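**Thread: Repainting kitchen cabinets vs. new doors**

**marlow_k** - Thursday, 7:40 pm
We bought a house in Ceston in April and the kitchen boxes are solid, but the doors are tired. I have two quotes, one for spraying the old doors and one for new ones from Trultby. The new ones cost twice as much. I like raised panels in white with the grain still showing. Has anyone here lived with either for a few years? 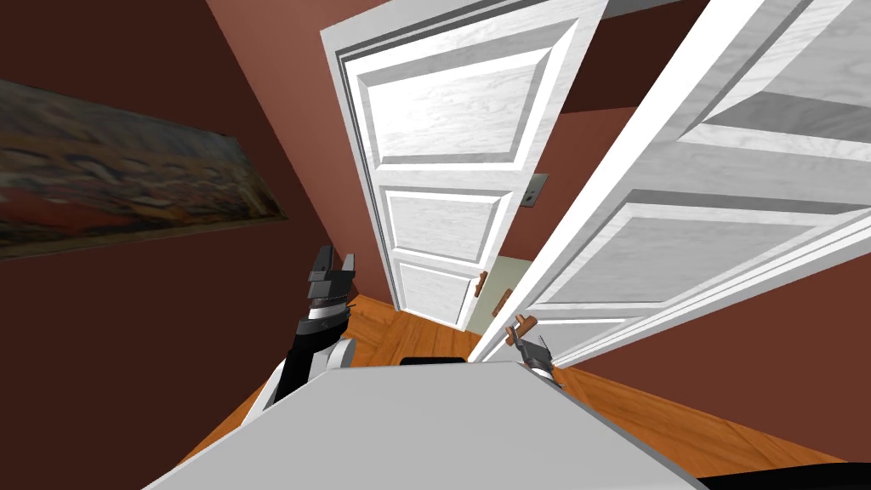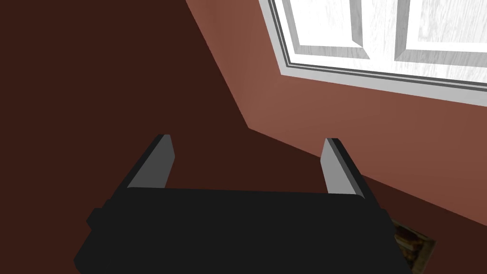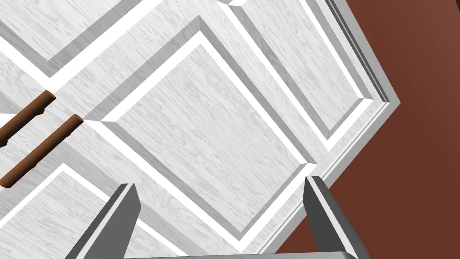 Renders. The last one has the door style I mean.

**Quang Lã**
I sprayed mine four years ago. Two coats of primer, two of enamel, and a week of leaving them alone between stages. They still look fine except by the trash pull-out, where the paint has worn at the edge. Oak needs grain filler if you want it smooth. You don't, so you can skip that step and save a weekend.

**pinehollow**
I'd buy the doors. Paint on old kitchen doors is only as good as the cleaning underneath, and years of cooking grease get into every groove. I did everything right and mine peeled above the stove.

**Quang Lã**
What did you clean with? Dish soap won't cut it. I used degreaser, rinsed, then scuffed with 220 - no peeling anywhere.

**pinehollow**
Degreaser, same as you. I still say a raised panel is a pain to prep.

**dorsey_b**
Check your hinges before you order anything. My old doors had a different cup size and I ended up drilling every new one. Also, grooves collect dust. If you hate wiping, get flat slab doors.

**marlow_k**
Slab is out, my wife has vetoed it. Hinges are a good point, I'll measure tonight. Did anyone use Sasatix primer? The painter wants to use it.

**dorsey_b**
Used it on a vanity. Sands well, smells bad. Open the windows.

**Quang Lã**
Ask him to do one door first and leave it by the sink for a month. Mine was hard enough to scrub by then.

**marlow_k**
He agreed to a sample door. Will post when it's back.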